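Ticket 2480: both arms refuse the cabinet, planner blames a collision that isn't there
Project: Dronent (simulation)
Opened by: Mamta Vishwakarma
Assigned: Abhishek Jaiswal
Status: open, again

Reported behaviour
Two-arm open-cabinet task. Planner returns START_STATE_IN_COLLISION on the first call, sulks, retries 12 times and exits with code 0, as if it had done us a favour. Same on my machine and on the build server. Last known good was the January branch.

Steps to reproduce
Load the kitchen world with the green cabinet. Run the approach for the left arm, then the right. Ask for any motion at all. I asked for one of 2 mm upwards and was told it was unsafe.

Mamta, first comment
I assumed the grippers were touching the cabinet, so I paused at the failure and grabbed views from the run. Log level was on debug, for which my disk has not forgiven me. 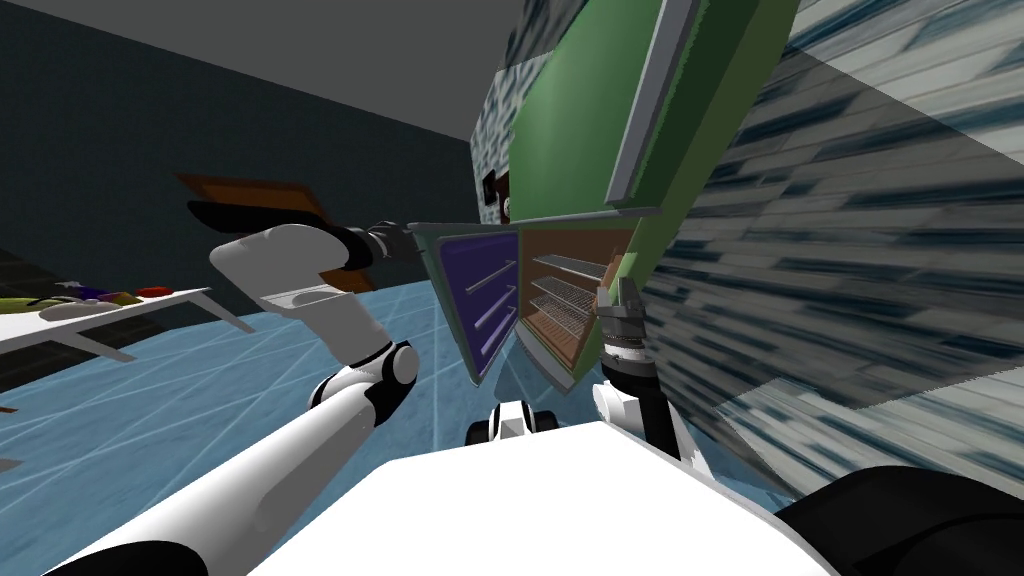
Same run, head view first and then one of the gripper views:

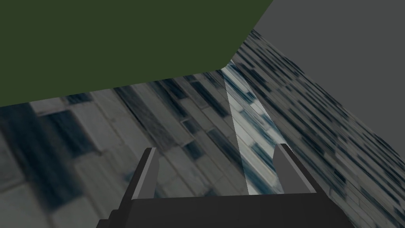

Joint limits checked, all fine. Self-collision matrix regenerated, no change. Turned it off and on again, so that box is ticked.

Abhishek
Can you dump the planning scene as well? The renderer and the planner each keep their own idea of where the walls are, and they only speak through the Kanaujia bridge, which drops messages when it feels like it.

Mamta
Dumped. The planner thinks the cabinet is a solid block. No compartments, no opening, just one convex lump the size of the outer shell. Anything reaching inside is by definition embedded in furniture.

Abhishek
Ah. The mesh importer got a "simplify" option in the Wondusbridge merge. It takes the convex hull of any mesh with over 500 faces. Default is on. The commit message says "small speedup".

Mamta
It is very fast at being wrong, I'll give it that. Set simplify to false for the cabinet and rebuilt the scene. Start state is now valid and the left arm plans. Right arm still fails, different error: goal pose unreachable.

Abhishek
Is the right goal in the world frame or the cabinet frame?

Mamta
The config says cabinet. The code reads the field and then uses world regardless. There is a comment next to it saying "fix before demo" - unsigned, and the blame view stops at the import from Brarnport.

Workaround
Turn simplify off per object in the scene file. Transform the right goal by hand before sending it. Ugly, but both arms now get a plan.

Still to do
Make the frame field mean something. Change the importer default. Return a non-zero exit code on failure, like grown-ups. Abhishek has the first, I have the other two, and I'd like a test with a hollow object in it before this is closed.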